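Jivero Reader for Libraries and Reading Groups
Set-up Guide

Section 4: Preparing a title for shared reading

This section explains how to add a book to the Jivero catalogue, prepare it for a reading group and release it to members. It applies to memoirs, biographies, essays and other works of non-fiction. Fiction titles are prepared in the same way, except that step 6 of part 4.2 may be left out.

The section was revised on July 21, 2021 by Ankit Pathak and replaces the loose sheet supplied with earlier copies of the guide.

4.1 Before you begin

You will need:

An organiser account. Reader accounts cannot add titles.
The publisher's file for the book, or a scanned copy for which your library holds written permission.
The title page and the page that follows it, for the publication details.
The licence number, where the publisher has issued one.

The worked entries in this section use Hosgate, a memoir by Gijs Van Wijk published by Mertens. The book has 179 pages and is divided into 14 chapters, with a short foreword and no index.

Caution: Do not upload a file that has been passed on by a member. The library is responsible for every title it places in the catalogue, including titles that are later withdrawn.

4.2 Adding the title

1. Sign in with your organiser account and open Catalogue.

2. Select Add title. The entry form opens in a new page.

3. Type the title exactly as it is printed on the title page. Do not copy it from the cover, where subtitles are often shortened or placed in a different order.

4. Enter the author's name with the family name first. For the worked entry, type Van Wijk, Gijs. Prefixes such as Van are kept with the family name — the catalogue will not move them for you.

5. If the book is a translation, enter the translator in the Translator field and the original language in the field below it. Leave both fields blank for a book written in English.

6. Choose a subject heading. A memoir may carry one main heading and one further heading. Select Memoir as the main heading, then choose the further heading according to the matter of the book, for example Illness and recovery, Travel, or Family life.

7. Write the summary. It may be up to 700 characters long, including spaces. Use your own words and do not reproduce the publisher's description unless the licence allows it.

8. Select Save draft. The title now appears in your catalogue with the word Draft beside it and cannot be seen by members.

Note: A draft that has not been opened by the end of December is moved to Archive. It can be restored from there at any time.

4.3 Dividing the book into readings

A reading is the portion of a book that a group agrees to finish before its next meeting. Jivero creates one reading for each chapter when the title is first saved. Most groups will wish to join the shorter chapters together.

1. Open the draft and select Readings.

2. Mark the first and last chapters of the portion you require.

3. Select Join. The chapters are shown under a single heading, which you may rename.

4. Repeat until every chapter belongs to a reading.

5. Decide how the foreword is to be treated. It may be attached to the first reading or offered separately as optional matter.

Readings can be changed after the title has been released, but members who have already begun a reading will keep the earlier division until they finish it. Where a group is reading from printed copies as well, check that the page numbers shown on screen agree with those in the printed edition.
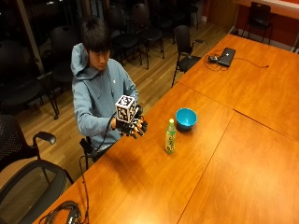

May a group begin a book before all of its readings have been arranged?

A group may begin as soon as the first reading has been saved and the title released. The remaining chapters stay hidden from members until the organiser has placed them in a reading.

4.4 Adding discussion questions

Discussion questions are optional. They appear at the end of the reading to which they are attached and are not shown beforehand.

1. Select the reading, then select Questions.

2. Type each question in a separate box.

3. Choose whether replies are to be seen by the whole group or by the organiser only.

4. Select Save.

Caution: Memoirs may deal with illness, bereavement or other painful subjects. Organisers should not write questions that require members to describe their own medical or family history. Replies of this kind, where a member offers them freely, should be set to organiser only unless the member has agreed otherwise.

4.5 Releasing the title

1. Open the draft and select Check entry. Any missing details are marked in the left-hand column.

2. Correct the details and select Check entry again.

3. Choose the group or groups that are to receive the title. The Pomance licence covers no more than 2 groups for each title; libraries holding a different licence should refer to its terms.

4. Select Release. Members receive a notice when they next sign in.

To withdraw a title, open it and select Withdraw. Members' notes and bookmarks are kept and will be available again if the title is released to the same group. Discussion replies are not kept — save a copy first if the group wishes to retain them.

Section 5 describes the settings for large print and for reading aloud.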